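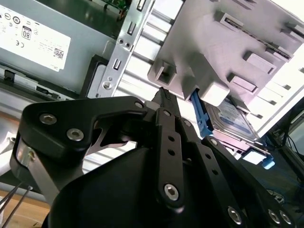

Praren gripper comparison, desktop teardown set

Wrist-camera stills and joint logs from two grippers, the Esitz and the Haugen, working inside an open desktop case. Recorded in February by Ulla Tuominen and Pirjo Rissanen, who have since bought better screwdrivers.

What's in it

300 attempts, split evenly between the grippers. Targets are the blue drive latch, the drive itself, and the SATA data and power connectors. Each attempt has a folder with stills, a joint log and a notes.txt. Pirjo's notes are useful. Ulla's tend to say "no."

Controller

Everything ran on the Brolance controller with stock gains, apart from attempt 77, where we tried our own. Please don't train on attempt 77.

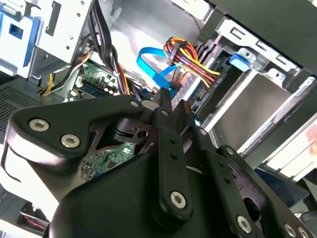 Cables are the hard part. A latch stays where the case designer put it, while a SATA data cable has opinions and shares them with the fingertips. Grasps labeled "cable_contact" touched wiring on the way in, whether or not that spoiled the attempt. We argued over 11 of these labels and left both versions in labels_disputed.csv.

Known problems

The gripper covers a lot of the wrist view. Crop if you like, but then you lose the fingertips too.
Bright drive rails confuse the auto exposure.
Force readings drift on the Haugen. Zero them per attempt.

Questions go to Pirjo. Complaints go to Ulla, who has a folder for them.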